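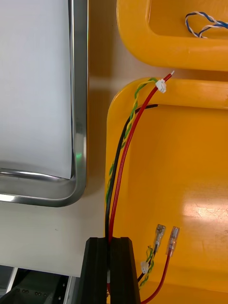

Red and black pair in the fingers, spade terminals past the pinch.

Monday, cell notebook, started 7:40

Third look at the dropped-lead fault. Pruvar support still says the grip force is fine and our harnesses are out of spec. I don't buy it. I measured the sleeves on the spade terminals myself and they match the drawing. What doesn't match is the force reading, which stays flat when I tug a lead by hand until it slides out. The controller logs "part held" the whole time. A sensor that can't tell a held wire from an escaping one shouldn't be allowed to clear the next move.

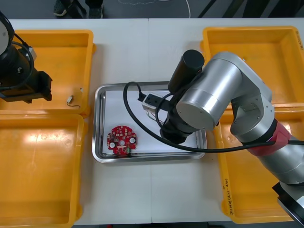

The log covers 1095 picks since the last pad change. It flagged 2 of them as slips. Quentin Vidal went through the video for one shift and found far more than that, so whatever the flag is counting, it isn't slips. He thinks the threshold was copied over from the old Danadar cell, where the parts were heavier. Plausible, but I'd like to see the file before I write it down as the cause.

Cable dress on the big arm is on my list too. The loop at the wrist has a lot of slack and I can picture it catching something on a fast move. Michalski signed it off in September. I would like to know at what speed.

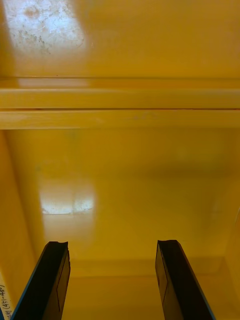 Can we keep running at reduced speed until the threshold is sorted?
Only with someone at the stop button and no live boards in the cell. Slow speed makes a drop gentler, and it does nothing about the controller believing it still has the part.

Tried the Trotcombe patch on the bench unit before lunch. The release note says "improved grasp confidence." It does report more confidence. I pulled the lead out and it reported the same number, so I rolled it back. 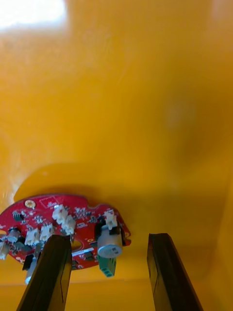
Boards worry me more than wires. A dropped lead costs us a re-pick. A board that goes down on its connectors goes to rework, and if the arm thinks it still has it, the next move is a place with nothing in the fingers and a reach straight down. Force limit on that move is 48 N in the config. Quentin wants it lower. So do I, but first I want proof the limit trips at all.

To do:
Hang a known weight on the gripper and compare with the reading.
Get the old threshold file from Quentin.
Swap pads, left and right, see if the flat reading follows the pad.
Retie the wrist cable and rerun at full speed with the gate shut.

Cell stays locked out overnight. Tag is on the main switch, key is in my drawer.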